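Search this site: type a word and press go

How Does a Robot Arm Pick Up a Peach?

Have you ever reached for a snack without looking? Your hand goes out, your fingers close, and there's the snack. You didn't do any math. You didn't make a plan. Your brain did all that while you were busy thinking about something else!

Now try being a robot.

I build things in a shared workshop called Dolwood. A shared workshop is a big place full of tools that lots of people use, a bit like a library, only much louder. For a while now I've been building a robot arm there. My project is called Memon (I liked the way it sounded, and it looked good on a sticker). Memon's whole job is to pick up a small pink peach and put it in a basket.

That sounds like a tiny job, right? It took me 538 tries to get the first version working the way I wanted. Let me tell you how the thing works, and why a peach can be so much trouble.

First, what is a robot arm?

Hold your own arm out in front of you. Bend your elbow. Now turn your wrist. Every place where your arm bends or turns is called a joint. A robot arm has joints too, and each of mine has a motor in it. A motor is a machine that spins when you send electricity through it. Your muscles pull on your bones, and Memon's motors turn its joints. Same idea, different stuff inside.

At the end of your arm is a hand. At the end of Memon is a gripper, and mine has just 2 fingers. Try picking up a sock using only your thumb and your pointer finger. Easy! Now try it with a marble. Now try buttoning a shirt. (I'll wait.) You can do lots of jobs with two fingers, but you have to be pretty careful about where you put them.

Making the fingers

I designed the fingers on a computer and made them on a 3D printer. A 3D printer squeezes out melted plastic in a very thin line, like icing from a bag, and it draws one flat layer, then another on top, then another, until you have a whole solid thing. If you look at a printed part up close you can sometimes see the little lines from the layers.

My first fingers were too fat at the ends. They kept bumping the peach and rolling it away, and once it went right off the table and under a bench and I had to get it out with a broom. So I made the new ones narrow at the tips. I also put a long groove down each one, and a screw near the bottom so I can take a finger off and put on another. I have a coffee can full of old fingers now. Some of them are really ugly!

How does it see?

You have two eyes in your head, and that's where they stay. A robot can have eyes wherever you want to put them. You could put one on its knee if it had a knee.

I use a camera up high, looking down at the table, and another one down by the gripper. The high one is good for the big picture. Where's the basket? Where's the peach? But when the gripper gets close to something, the high camera can have its view blocked, just like your own hand can get in the way when you reach for the last cookie. The low camera moves along with the gripper, so it gets a close look at whatever the fingers are pointing at.

Here's the part that surprised me when I was starting out. A camera doesn't know what a peach is. To a camera, a picture is a giant grid of tiny colored squares called pixels, and every pixel is really just some numbers. Somebody has to teach the computer that this bunch of pinkish numbers is the thing to pick up, and that bunch of orangey-brown numbers is the place to put it.

How does it learn?

I teach Memon by showing it. I move the arm through the job myself, slowly, and the computer saves what the cameras see and where every joint is. Then I put the peach somewhere else and do it again. I turn the basket a little and do it again. Then again. (I listen to a lot of music.)

I did 50 of these lessons first. Memon was terrible. It reached for spots where the peach used to be, like a person feeling for a light switch in their old house. So I kept going until I had 200 lessons, and I made sure to put things in lots of different places. That helped so much! When the peach is always in one spot, all the robot learns is the spot. When the peach moves around, the robot has to pay attention to the peach.

The computer program that does the learning is one I wrote and named Domance. It looks through all my lessons and hunts for patterns. When the pictures look like this, the arm moves like that. After enough of them it can make a good guess about a picture it has never seen before.

What about the squeeze?

Pick up an egg. (Ask first!) You squeezed just enough, and you probably never thought about it. Your skin is full of sensors that tell your brain how hard you're pressing and if something is starting to slip.

Memon doesn't have skin. What it can do is notice how hard its finger motors are working. When the fingers touch something and can't close any more, the motors have to push harder, and that takes more electricity. I set a limit, so when the motors reach it they stop squeezing and hold on. I set it much too high in the beginning and my poor practice grape did not survive.

Try it at home

You can be a robot with no tools at all. You need a friend, a bowl, and something soft to pick up, like a rolled-up pair of socks.

Close your eyes. Now your friend is the camera and you're the arm. Your friend can only say short things like left, right, forward, back, down, open and close. Put the socks in the bowl. Then swap and let your friend be the arm.

When we tried this at the workshop, the hardest word was "forward," because you never know how far! You'll want to invent a way to say a little bit forward or a lot forward. If you do, you've just started writing a robot language. You could even give it a name. I called mine Vindico and wrote it on the whiteboard in green marker.

A look at my table

I keep the table plain and white so the colors stand out for the cameras.

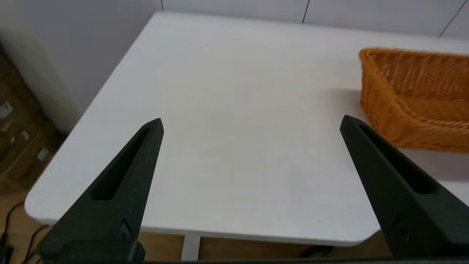
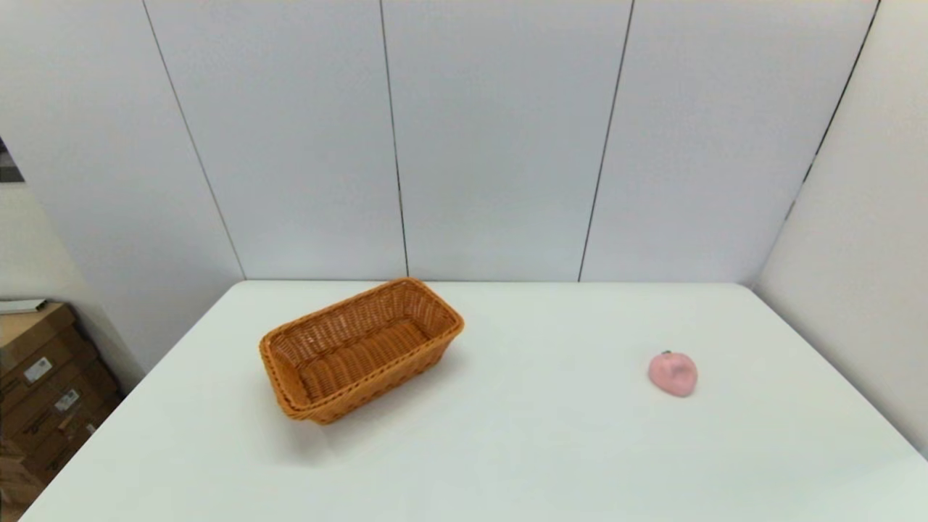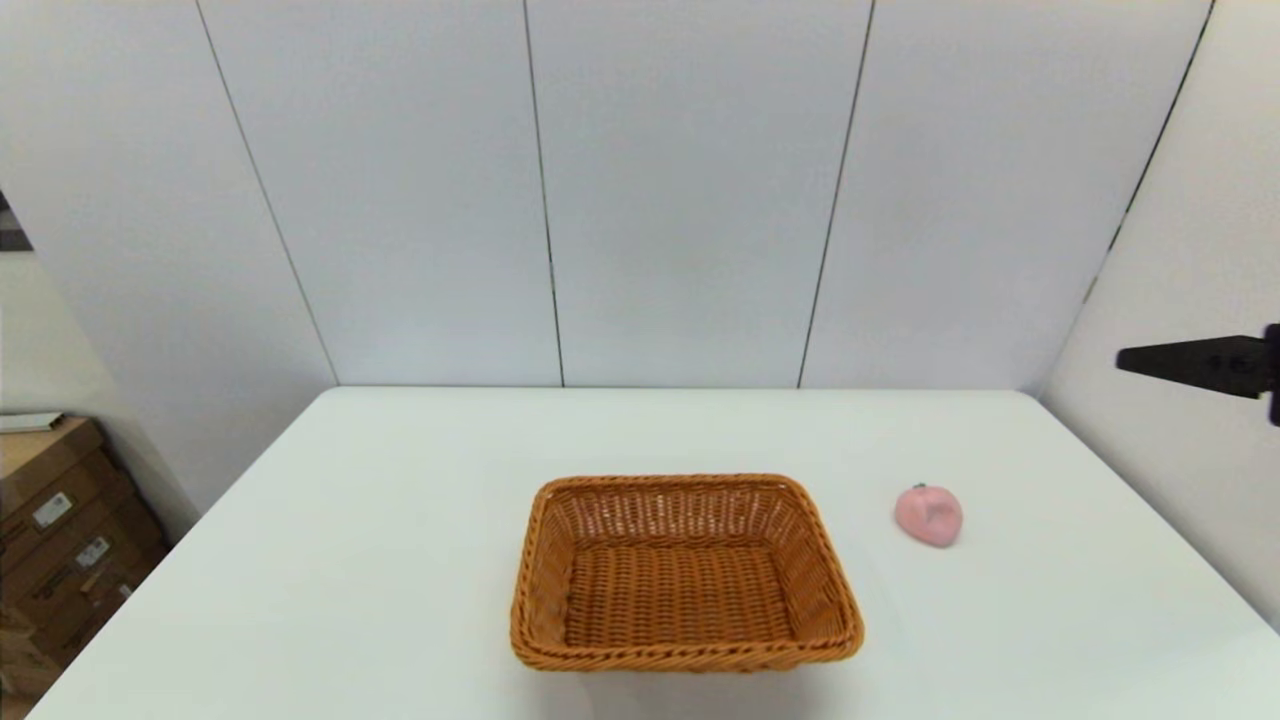 The last picture: basket, peach, and the gripper over on the right.

My next plan is two peaches at once. I'll have to teach it which one to go for first, and I haven't decided how yet. If you were the robot, would you take the closest one?

Contact Dolwood Workshop | Copyright Dolwood Workshop, all rights reserved | Back to top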